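Night bus to Vieira gets its toilet back, loses its heating

Passengers on the overnight coach between Joner and Vieira will once again be able to use the toilet on board, the operator Zirard has confirmed, four months after the door was taped shut.

The service, which takes 13 hours on a good night and has not lately had one, is popular with backpackers because it costs 40 and saves paying for a bed. Whether it also provides one is a matter of opinion. The seats recline, and most of them come back up again.

Zirard said the toilet would reopen in January on all its coaches on the route. In the same notice, a few lines further down and in smaller type, it added that the heating would be "limited" over the pass until spring. Travellers are advised to bring a blanket. Blankets are also on sale from the driver. 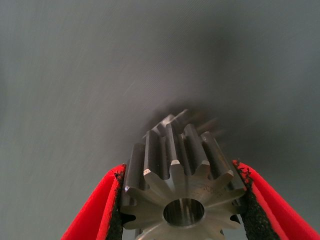 A steel spur gear held at its toothed sides.

The coach leaves Joner at around 6 in the evening from the lay-by behind the fish market, the bus station having been given over to a car park. There is no sign. Regulars look for the other people with rucksacks and stand near them, a system which worked well until last summer, when a walking club did the same and ended up in Vieira.

Everaldo Sampaio, who runs a guesthouse near the Vieira stop, said he welcomed the news about the toilet. "They used to get off and run straight past me," he said. "I had my hand out to shake theirs." He has since put up an arrow. 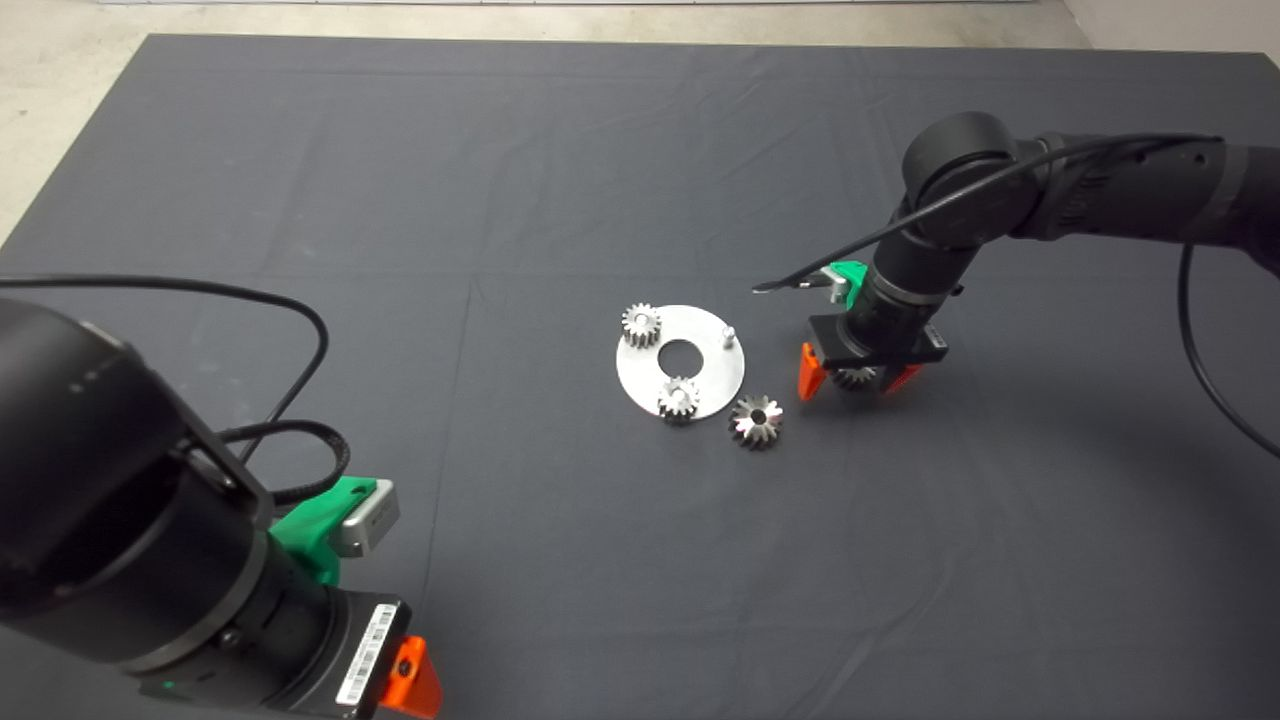
He was less pleased about the heating. Guests already turn up at seven in the morning wanting a room that is not ready until two, he said, and cold ones want soup as well.

A rival firm, Dovus, had been expected to start a daytime coach on the same road, with large windows and a stop for lunch. That has been put back again - the third time - while it talks to the owners of the lunch place, who would like to know how many are coming and whether they will all want eggs.

Tickets for the night service can be bought online or from the kiosk in Joner, which shuts at five. Holders of existing tickets do not need to do anything, apart from pack a jumper.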